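Re: [supporters] Ulla going home early?

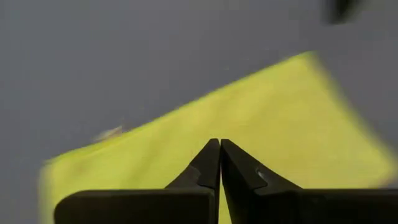 1. The loan

Lech Adamczyk wrote on 10/11/2023:
> Has anyone heard if Ulla is staying past the break? My neighbour reckons
> Grustik want her back and she's keen to go. Seems mad when she's started
> nearly every game for us.

Hi Lech and all,

I heard the same thing at the Fokurbridge match (over by the tea hut, so take it with a grain of salt!). The way it was told to me, the loan runs to the end of the season but Grustik can call her back in the break, and they're short of midfielders. I'd be gutted. She's my favourite player to watch and we look half asleep whenever she's off the park.

Mind you, she didn't look happy getting subbed on 62 minutes, did she? Walked straight past the bench. Could've just been a sore ankle.

2. If she does go

I'd give young Çetinkaya a proper run in the centre. She's neat on the ball and she'll tackle anybody, though she does drift out of position when she's tired – bring her off late and she'd be fine. What I don't want is another 32-year-old on a short deal!

3. Bus for the away game

It's a 48-seater again and there's still room. Reply to me, not the whole list please, with your name and where you want picking up.

Cheers,
Bron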